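Search this site Search
Reading time: 2 minutes

Walking the Brenby coast path: an interview with Siu-ming Chou

Siu-ming Chou has led walking holidays for Vollwood since the firm opened its Brenby office. In May she completed the full coast route from Brenby to Urrego, alone and on foot, and agreed to speak to the newsletter about the journey.

The path covers almost 200 kilometres. Ms Chou divided it into nine days, and was firm that visitors should allow the same. "People look at the map and plan for six," she said. "The second half has far more climbing in it, and the ferry at Tuson does not wait."

Her pack weighed eight kilos at the start. She carried a light tent but used it only twice, and otherwise stayed in guest houses, where a room with breakfast cost her 44 pounds a night.

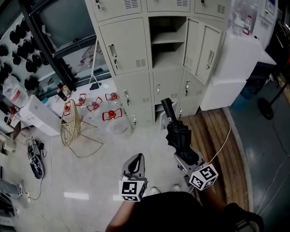 Asked about the weather, she recalled a long morning of rain above Tuson, at a height of 500 metres. "I could hear the sea and had no view of it until lunchtime," she said. The following stretch, down through the pine woods to the harbour, was the part she would most gladly repeat.

Her colleague Shaohua Xiong, who prepares the route notes, confirmed that the section beyond the harbour has been re-marked following a landslip. Walkers holding the older notes should request a new copy before they travel. "The old line goes straight over the edge of the field," he said. "Please follow the yellow posts."

Ms Chou intends to walk the inland return route next spring. She has not yet settled where to begin.

Contact us | Copyright Vollwood | Back to top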